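Hakimley Opens Shelf Workroom in Rinstead for Stores, Students and New Stockers

RINSTEAD, December 17, 2018 - Hakimley, the store fixtures and training company, has opened a new workroom where small grocers can try out shelving before they buy it and where new stockers can learn the job on real store furniture. The room takes up 700 square feet on the ground floor of the company's Duda Street building, in the space that used to hold spare parts.

The idea is simple and we are very happy to see it up and running. A grocer who is thinking about a new drinks aisle can come in, hang the shelves at the heights they want, load them with bottles and cans, and stand back for a good look. If the top shelf is too high for a shorter customer, or the second one is too close for a tall bottle, it shows up right away - and moving a shelf in the workroom costs nothing but a few minutes.

Shelving in the main run is the white metal kind that shoppers know from any supermarket. Slotted uprights carry the brackets, so each shelf can go up or down as needed. We have set up 6 bays for drinks, with more along the side wall for boxed goods, jars and household items. There are 104 shelves in all, counting the ones leaning in the rack by the door waiting for somebody to need them.

Stock for the practice bays came from local shops and from Tetik, the import wholesaler on the other side of the rail yard, which sent 312 items to get us started. Tetik's list leans toward teas, juices and noodles from across Asia, and that has turned out to be a real plus for training. New stockers get used to reading labels by color, cap and shape as well as by words, and they find out early that two green teas from different makers can look very much alike from the front of an aisle.

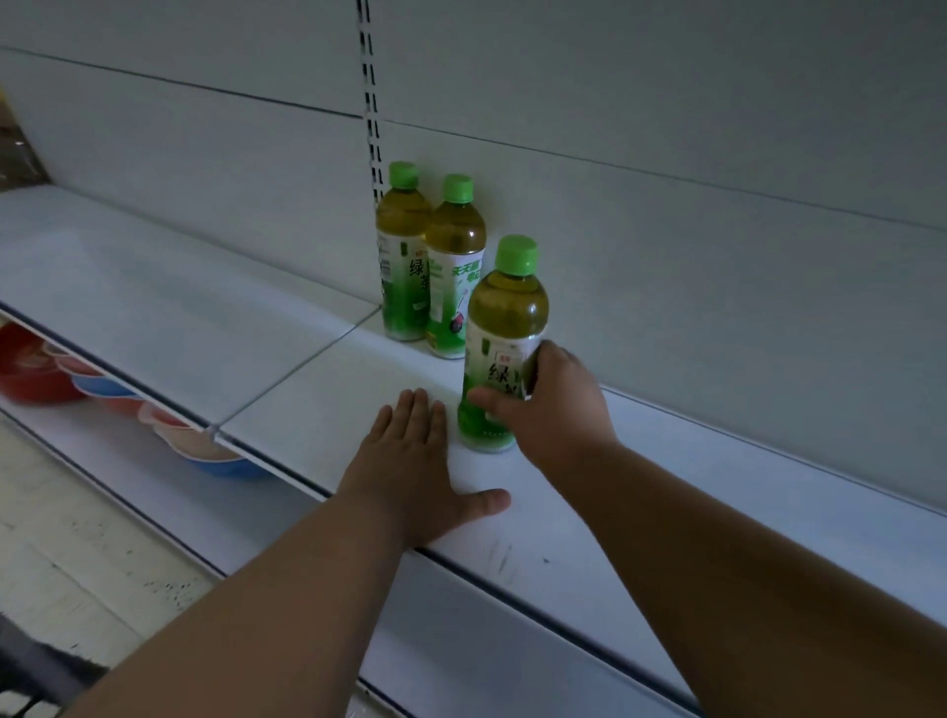
Bottled green tea being handled on a nearly empty shelf in the drinks run.

Drinks are the first thing every class works on, and there is more to them than people expect. Bottles are top-heavy when they are full and light when they are empty, they roll if they go over, and a round bottle can be turned so that its label faces anywhere at all. Our beginners start with a bare shelf and a few bottles. They put the first ones against the back panel, bring the next ones forward in a straight line, and turn each label to face the aisle. Then they take them all off and do it again with a different shelf height. By the end of the morning most people have a rhythm, and they start noticing crooked labels everywhere they shop (sorry about that!).

After drinks comes rotation. Older dates go to the front, newer dates go behind, and the whole row is pulled forward again once a few items have been sold. We teach this with the shelf half full, as a stocker would find it in the middle of a working day. The class also covers wiping down a shelf before loading it, checking that brackets are seated in their slots, opening cartons without cutting into the goods, and leaving the aisle clear for shoppers with carts.

The workroom was first planned in July, when several Rinstead store owners told us they were choosing fixtures from a catalog and then living with the results. One had ordered shelves too shallow for the bottles she sold most. Another had a back room full of brackets that fit none of his uprights. Both have been in since, and the second brought the brackets along. We found uprights to match four boxes of them.

Three kinds of visit are on offer:

Open hours are for store owners and managers who want to try a layout. Bring your own products if you can, especially anything tall, heavy or oddly shaped. A member of our fixtures team will be in the room to help move shelves and to write down the final heights so you can take them home with you.

Stocker classes run for one full morning and are kept small, so that each person has a bay to work in. No experience is needed. Please wear closed shoes and leave rings and bracelets at home. Gloves are provided for handling metal parts.

School visits are for older students in retail and business programs. These are shorter and include a layout exercise in which each group plans a shelf on paper, builds it, and then swaps with another group to see if shoppers would find what they came for.

Open hours are free. There is a small charge for classes, and stores sending more than one person pay a lower rate for each. Anyone interested should write or call ahead, as the room can hold only so many people once the shelves are being moved.

We would also love to hear from shops with stock they can spare for the practice bays. Sealed, non-chilled goods are best. Damaged cartons are fine - learning what to do with a crushed box is part of the class. Drinks go back into rotation many times over, and anything getting close to its date is taken out of the bays and replaced.

About Hakimley

Hakimley sells, installs and repairs shelving and display furniture for independent food stores. The company is based in Rinstead and also runs short training courses for store staff.

Recent news from Hakimley

Used uprights and brackets: what we buy back
New depth chart for drinks and jar shelves
Parts counter moves to the Duda Street side entrance
Holiday hours for deliveries and repairs

Contact: Hakimley Press Desk, Duda Street, Rinstead | Copyright 2018 Hakimley. All rights reserved. | Back to top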